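7th October

Tiles finished at last, all the way out to the corners. White, with the black grid running through.

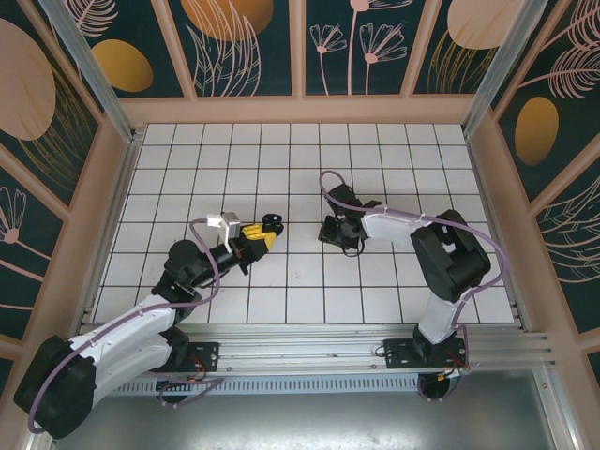
I had wanted plain walls to go with it and Viorica wanted the botanical print, the dark teal one with the pink and gold line drawings and the big ovals. She won. I thought it would be too much with a checked floor, and for the first hour I still thought so. By supper I had stopped noticing the ovals and was looking at the gold line work, which are the best part of it. The pink is stronger than it was in the Wornari catalog.

Costel came by at lunch to return the spirit level and stayed to talk about his knees. He says teal goes out of fashion every few years and comes back. He has the same opinion about everything, but he did help me carry the leftover tiles to the shed. There are 20 left. I put them behind the paint cans with a piece of cardboard between each so they won't chip. If one cracks next year I will know where they are.

The print cost more than 200 with delivery. I wrote it in the household book under July, when we ordered it, and then crossed it out and wrote it again under this month, when we paid.

Washed the floor with warm water and a little vinegar, then read on the box that you shouldn't use vinegar. Rinsed it 2 times with plain water. It looks the same to me. Şengül has a cleaner she likes from Flurach and says she will bring me a bottle. The black lines hide dirt well. The white does not, and I expect I will be down there with a cloth most evenings.

Viorica wants to do the hallway next in the same print. I said after the winter. She has already measured it.

Back sore from kneeling. Soup and bread for supper, and the end of the plum cake Mimoza left. Called Marin to ask about the shed roof but he was out. Must try him again in the morning before he leaves for work, and buy sponges.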